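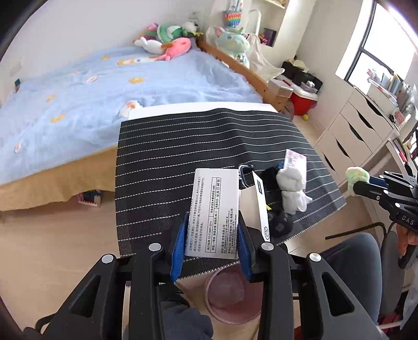
Where do you start when a child's bedroom has gotten away from you? With the bed, because once the bed is done you have one flat place to rest your eyes, and after that I go down to the floor and stay there until it's finished.

Diary > Home and Family > November

Posted in November, 8:27 p.m.
By Montri Sitthichai

I did the bedroom this afternoon, and I am writing it down mostly so I remember in a month that it can be done in one go if I leave the phone in the kitchen. I pulled the blue duvet straight (the one with the little orange and yellow flowers, which I have loved since the day we unpacked it) and lined the stuffed animals up toward the head of the bed. There was a discussion about this at bedtime. The pink fish with the orange fin is supposed to be next to the green one, always, and the unicorn gets the spot by the wooden rail so she can "see out." I had got that much right, at least, and I was told so very kindly.

The socks were the real job. I bought new ones last week at Jurora, on the way back from dropping off Tin-yau's casserole dish, and they had been sitting in their packaging ever since. I always forget how much comes with a pair of socks! Tags, cards, the paper with all the small Chinese print about standards. I caught myself studying FZ/T73001-2016 as though there would be a test on it. I can pick out maybe one character in ten, and my mother would be ashamed of me. The white pair is plain and sensible. The black ones have a yellow patch and I already know those are the ones that will be worn until they give up.

I put everything down on the black mat with the white dashes while I sorted, which is a habit I got from Tin-yau Lu when we shared the apartment over the Fulska bakery. She would never sort on a bare floor. She said small things walk away on a bare floor, and after three years of hunting for buttons with her I came around to it. I found the carabiner clip too, the black one, and I still can't think what it was for. It's going in the kitchen drawer with the other things I can't think what they were for.

I did not get to the blocks under the bed. I saw them, the colors were peeking out from behind the bed skirt, and I decided they could have one more night. The same goes for the cardboard box and the bags by the end of the bed. One of those is meant to go to the Steltum swap table, and I had better look inside before I carry it anywhere, after what happened with Grandpa's slippers.

The purple box stays on the shelf. I asked, and the answer was a firm no, it has important things in it.

Then I made tea and sat on the edge of the bed for longer than I meant to, with the rainbow knitted one looking down at me from the shelf, and thought about how the room used to be my sewing room and how little I miss it. I should call Tin-yau tomorrow and tell her about the mat. And buy lightbulbs.

3 comments | 8 shares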